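Wrist camera on the clip-latch cell: move the mount or change the fingers?

Forum: Grippers and end effectors
Page 1 of 1

brotalthorpe_cell
Posted Saturday, 09:14

We are comparing two cameras and two finger sets on the small arm for a job at Grasmont. Task is to pick a part up off a slotted tray and move it to a second station. Controller is a MacDonald, camera node runs on a separate PC.

Problem is localisation. With the wrist camera close in, the corner finder is fine on the tray and useless on the deck. The deck is ribbed metal and every ridge gives it a candidate edge. Last night's log has 2,357 rejected candidates from 200 approaches, nearly all on the ribs.

Options as I see them:
1. Move the camera back and tilt it so less deck is in view.
2. Slimmer fingers, so the camera can sit lower.
3. Cover the deck.

I would like to avoid 3, the integrator wants the slots left open for other fixtures.

Ustden_Mike
Posted 09:40

What does the camera see at working distance? Hard to say anything without that.

brotalthorpe_cell
Posted 10:02

Two wrist views, both over the same sort of deck. 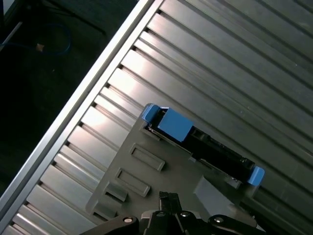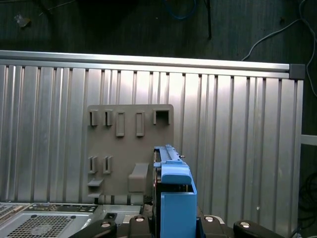 In the first the slim black fingers are pointing at the tray and the ribs run diagonally. In the second the ribs are vertical and the blue finger is in view at the bottom.

Ustden_Mike
Posted 10:21

Your second view is the one I would worry about. The blue finger takes up a good part of the bottom centre and the long blue section above it runs over the right edge of the board. If your corner finder wants that edge you have already lost it before the approach starts.

The first has far less hardware in the way. I would stop there and keep the slim fingers.

B. Urban
Posted 10:48

Disagree with choosing fingers on the strength of what the camera sees. Choose them for the grip. If the slim ones slip under load you will be back here in October asking about force limits.

On the deck: the glare is a lighting problem. The ribs are bright on top with thin dark grooves between them, so the contrast will beat nearly anything on a grey tray. Turn the overhead light down and put a diffuser on it before touching the mount. We had the same on a ribbed bed at Ustden and dropped the exposure until the ridges stopped clipping. Rejects went down to 42 over the same number of approaches.

Blažena

greasegun
Posted 11:05

Dropping exposure will kill the tray as well. It is matte mid-grey in the first view, there is not much signal there to begin with.

Use what is already coloured. There are blue latch pieces at both ends of the black part along the tray's upper edge. Threshold on blue, take the two ends, fit a line, done. No ribs involved.

Ustden_Mike
Posted 11:17

Works with the black fingers. With the other set you are thresholding on blue with a blue gripper in the picture. You would need a mask.

greasegun
Posted 11:20

So mask it. The camera is fixed to the wrist. Draw the mask once for fingers open and once for closed.

B. Urban
Posted 11:34

Until the fingers move during the approach, then the mask is wrong for every position in between. Also there is a blue cable past the rail in both views. Set a region of interest that stops at the rail or you will be fitting lines to the cable.

brotalthorpe_cell
Posted 12:10

Fair point on the cable, it can be tied back on our side but I will set the region anyway.

The black set is rated lower for grip and I have not tested it with the heavier part. I have a 9 mm spacer for the camera bracket and can try it with either set.

Plan for this afternoon, unless someone objects:

Test A
Black fingers, existing mount, exposure down, diffuser on. Blue threshold with region limited to the deck side of the rail. 200 approaches.

Test B
Blue fingers, 9 mm spacer, same light and exposure. Edge finder only, no colour.

Ustden_Mike
Posted 12:22

You are changing three things between A and B. Run the blue threshold on the B footage afterwards as well, with a mask, or you will not know which change did it.

B. Urban
Posted 12:31

Agreed with Mike for once. And log the gripper position with each image – you will want it if greasegun's mask goes in.

brotalthorpe_cell
Posted 12:36

Will do. The controller timestamps drift against the camera PC, so I need to sort that first. Results when I have them.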